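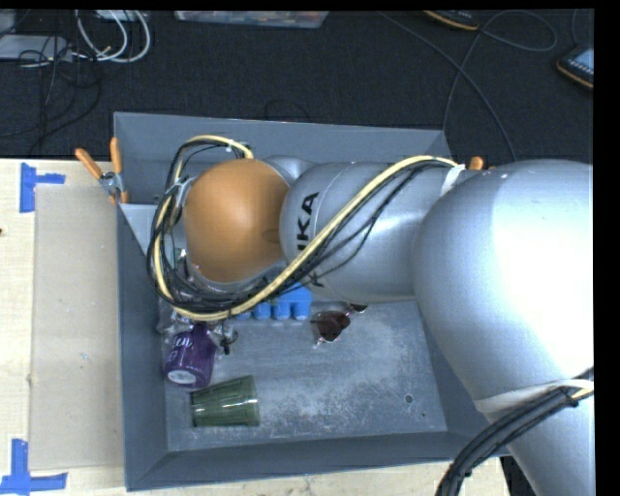 The practice of keeping a single bin for unsorted household items has been followed at this address for 26 months, and it is appropriate to record how it has performed. Readers of the earlier entry on the hall cupboard will recall that the move from Festhorpe left a considerable number of small articles without a designated place. The bin was adopted as an interim measure and has since become permanent.

## Selection of the bin

A rectangular bin in grey was preferred to the woven baskets used previously. The walls are tall and slanted, and items placed in it are not readily knocked out again. It is kept beside the table, where it may be reached from a seated position.

Two alternatives were considered. The Modow crate, at $54, was judged too shallow. A lidded tub from MacBrayne was trialled over the winter and returned, as the lid was invariably left on the floor.

## Rules of use

The following arrangements apply to all members of the household:

- Any item found on the table at 8 pm is to be placed in the bin.
- Food, medicines and library books are excluded.
- Only a small group of items should be in the bin at any time. Once the base is covered, sorting is to commence.
- Items unclaimed after 2 weeks are transferred to the donation box in the garage.

The final rule has attracted some objection, principally in relation to phone chargers. It has been retained.

## Results

A tally was kept from March until the end of September. In that period 83 items passed through the bin, the majority of them returned to a drawer or shelf on the same evening. Batteries, sticky tape and odd socks accounted for most of the remainder. The table is now clear at breakfast on most mornings - a marked improvement on the position last year.

One difficulty remains. Dust and crumbs collect in the corners of the base, and the vacuum nozzle does not fit neatly. A damp cloth wrapped around a ruler has proved adequate for the present.

Consideration is being given to a second bin for the laundry, where the same problem exists on a larger scale. Dronetti stocks a narrower model that may suit the space beside the trough, and measurements will be taken before any purchase is made.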